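Home | Family | Money | Shopping | Local

Posent climbing toy sells out at Laletti, but is it worth the price?

Last updated Thursday, 4:27 p.m.

A foam climbing set that promises to "bring bedtime forward" sold out at the Laletti store on Halvorsen Street this week, at $114 a box. Parents were lined up before the doors opened. Whether their kids will go to sleep any earlier is another matter.

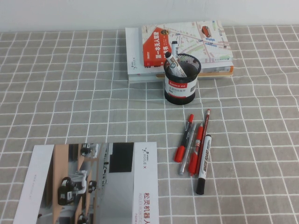
The set, called the Posent, is sold for children ages three to six. The box says 27 minutes of climbing a day will lead to calmer evenings, but gives no source for the number. Store manager Abelardo Ticona said he had asked the supplier, Pumidari, where it came from and was still waiting. Plenty of families manage with what's already in the house, and a book with a street map and a little red car on the cover can fill a rainy morning for a lot less.

Pumidari spokesperson Marit Rønning said the claim was "based on feedback from families." Asked how many families, she said 38, all of them customers who had agreed to try the set at home. They got to keep it afterward.
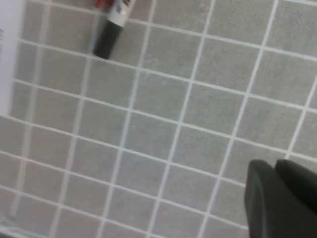 A marker pen on a gray grid surface.

Marisol Montes, a mother of two, bought one of the first sets in August. Her son used it every day for the first week, she said, and then went back to the couch. "He climbs that for free," she said. The foam blocks now hold up a laundry rack.
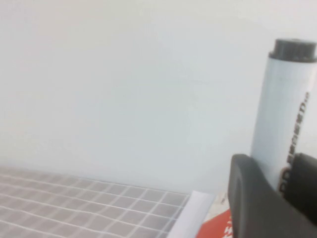 Can you return the set once it's been opened?
Laletti takes back opened sets within 38 days, with the receipt, but keeps $27 of the price as a cleaning fee.

Pediatric physical therapist Melur Chin said climbing is good for small children and she has nothing against foam. She would like to see the bedtime line taken off the box until somebody has tested it properly.
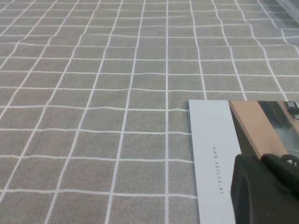
She also pointed out that the set takes up a good part of a small bedroom, and the box shows it in a room with no bed. Rønning said the packaging was under review. A second shipment is due at Laletti next week, at the same price and with the same box.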